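Please Stop Asking Me to Blurb Your Novel

I have been asked to say something nice about nine books since March. I have read 3 of them. I have said something nice about all nine, and at least one of those remarks is now on a front cover, in raised silver lettering, above the title. The author's name is smaller than mine. I write cosy mysteries set on a canal and have sold, on a generous reading of the statements, enough copies to fill a decent-sized shed.

For anyone lucky enough not to know, a blurb in this sense is the line of praise from another writer that appears on a jacket. Not the bit on the back which tells you the plot, although we call that the blurb too, because an industry that lives by words couldn't be bothered to find a second one. I mean "Utterly gripping". I mean "I laughed, I wept, I missed my stop". I have missed my stop in print four times over, and I drive everywhere.

The request arrives as an email, usually late in the afternoon when one is weak. It begins by admiring my work. The admiration is warm and slightly out of focus, as if the writer had once been driven past a shop where my books were sold. Then comes the attachment, which is 520 pages long, and the deadline, which is the end of next week. There is always a sentence saying that they know how busy I must be. They don't. I had spent that particular day descaling a kettle.

And of course I say yes. I say yes because in my own time I sent out 21 of these emails for The Lock-Keeper's Wife, and I remember every person who answered and, with considerably more clarity, every person who did not. One of them I still cannot hear on the radio without leaving the kitchen. Saying yes is a kind of protection payment. You never know who will be judging something.
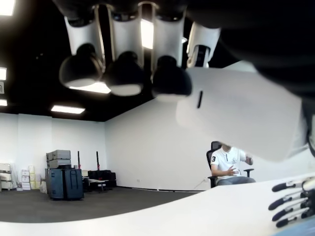

Selorm Zakaria thinks I am being precious about it. A quote on a jacket is a handshake, according to Selorm, and people don't demand to see the medical records before they shake hands; a first-time novelist with no money and no famous cousin has precisely one free form of advertising, and it seems a bit rich for those of us already inside the tent to start fretting over the quality of the canvas.

I concede the tent. It is a fair point and I have been turning it over while pretending to work. But a handshake doesn't get printed on the side of something costing more than a decent lunch. The reader standing in the shop believes, or half believes, that I sat down with this book and came up for air at midnight with my supper uneaten. That is what the words say. If what I did was skim the first chapter, the last chapter and a patch in the middle to make sure there was no cruelty to dogs, then somebody has been sold a pup, and it wasn't the author or the publisher or me.

The language gives us away, too. Once you have written a few of these things you learn which adjectives can be used without opening the file. "Assured" is a good one. "Atmospheric" will do for anything containing weather. "A writer to watch" commits you to nothing beyond mild surveillance. When I really have read a book and loved it, I find that all the useful words have been spent on books I hadn't, and I sit there trying to get "properly, truly, no really, very good" down to something that will fit over a picture of a lighthouse.

My first publisher, Gerlach, had a system. They kept a list of their authors and simply went round it, like a rota for doing the bins. I did the man who did the woman who did me. He wrote military thrillers with a submarine in them, and he described my gentle story about a stolen narrowboat as "explosive". There was one small explosion, I suppose, if you count the primus stove. Several readers wrote to say they had been expecting more.

Then there is the sticker problem. At Steletti, where I went next, the sales department decided that quotes from people were old hat and what the market wanted was quotes from other quotes. So the paperback carried half a line from a review of a different book of mine, with three dots in it where the reservations had been. I never got to the bottom of what had been under the dots. I looked up the original once and closed it again quite quickly.
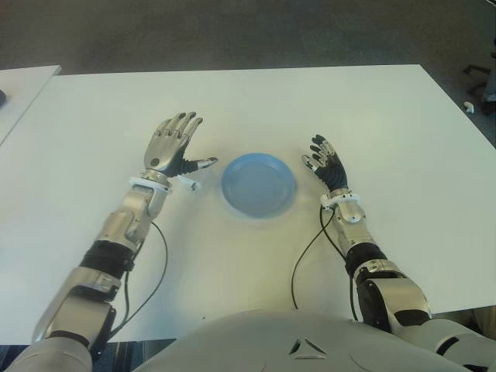 What would I put in its place? I am often asked this, mainly by my husband, mainly so that I will stop talking. My first proposal is the honest blurb. It would state the conditions under which the book was read. "Read on a train, delayed, and I didn't mind." "Got to page ninety and then had people to stay, but I mean to go back." I would buy a book with that last one on it tomorrow. It sounds like a person.

My second is to let the page do the job. Put the opening paragraph on the back cover, all of it, in type large enough for those of us who have left our glasses in the car. Most readers can tell within six lines whether they want a seventh. It costs nothing, nobody has to be flattered for it, and the only writer whose reputation is at stake is the one who wrote the thing. I suggested it to my editor, who said it was a lovely idea in the voice she uses for titles she is going to change.

My third is a year off. Every author in the country declines every request for twelve months, and we see whether bookshops fall into the sea. I suspect sales would carry on much as they were, which is a frightening thought for a lot of marketing departments and possibly why it will never be tried.

Meanwhile the new one is out in the autumn, and my editor has asked whether I might drum up a few words from friends. I've drafted the email. It opens by admiring their work. I have attached the manuscript, and I've told them I know how busy they must be. Selorm has already said yes, and wants to know whether "assured" would be all right.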